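Trips > Factory Visits > Home Textiles > Jiltetti bedding works, open day

Stories Maps Shops Archive Contact

A morning at the Jiltetti bedding works

The Jiltetti works opens its doors to the public in July, and I had wanted to go for a few years. The plant is on the edge of Prindow, 2 miles from the bus station, in a long brick building that used to be a flour store. Parking is in the field across the road. I got there just after nine and the line was already out to the gate.

Entry is free. You sign a sheet, get a paper wristband and a pair of foam earplugs, and join the next group going in. Bags have to be left in a locker, and you need closed shoes. Two people ahead of me were in sandals and had to go back to their car.

The filling hall

The tour starts at the noisy end. Fiber arrives in pressed bales and goes through an opening machine that pulls it apart. From there it is blown through overhead ducts to the filling stations, where an operator holds a sewn shell over a nozzle and presses a foot pedal. A standard pillow takes a few seconds. Each one goes on a scale, and if it is under weight it gets another short burst.

The guide said the plant fills 420 pillows an hour when all the stations are running. On the open day they run half of them so people can stand close. It was warm in there and everyone came out with lint on their sleeves.

After filling, the open end is stitched shut on a flat-bed machine. I liked this part best. The operators flatten the seam with one hand, feed with the other, and cut the thread without looking down.

Cutting and printing

The cloth side of the business is smaller. Jiltetti buys its printed cotton from Harms, a mill a few towns over, and cuts it for pillowcases and duvet covers. Rolls are stored on racks by color. The cutting table is 149 feet long according to the sign on it, and the cloth is laid in many layers before the blade goes through.

There was a display of older prints near the door, mostly stripes and small checks, with a few big florals from the current range. The florals are what sell now, we were told, especially on dark backgrounds.

Every pillowcase is turned right side out by hand over a wooden form, and the corners are poked square. A tray of rejects sat at the end of the table with chalk marks on the faults. Most of the faults were so small that I could not have found them without the chalk.

Cases and pillows

Past the cutting room you get to where cases and pillows meet. A fitted case should sit square at the corners and not pull at the closed end. If it is too tight the filling bunches up, and if it is too loose the case slides around at night. The usual home method is to turn the case inside out, reach in, take hold of the two far corners, grab the pillow through the cloth and shake the case down over it.

I tried it at the practice table with a plain case and did fine until the last corner. A black case with large beige flowers was the one I ended up wanting to buy. The dark cloth looks good bunched up against a white pillow, and the big flowers still read clearly where it folds.
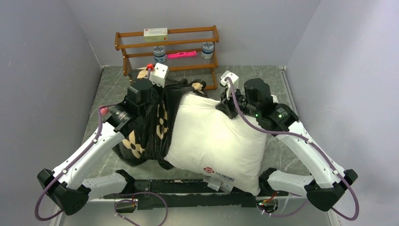

The shop and the cafe

The shop is in a side room and takes cards. Seconds are in wire bins by the door, and firsts are on the shelves behind. They had put out 500 seconds for the day and the bins were getting low by noon. I bought two plain cases and one floral. Pillows are sold too but they are awkward to carry on the bus.

The cafe is run by Tranoter, the bakery from the main street. Coffee, cheese rolls and a plum cake. Seating is outside on benches, with no shade.

Allow two hours for the whole visit. The last group goes in at three, and the filling hall has steps with no ramp, so ask at the gate if you need the other entrance.

Comments (3)

quiltedcorner: We went last year and the line was much shorter. Is the bale store still part of the tour?

Reply from the author: Only through the window this time.

m_in_prindow: The plum cake is good but get there early. Also the bus back stops running at five.

stillironing: I have been doing pillowcases the wrong way my whole life. Tried the inside out method tonight and it went on straight.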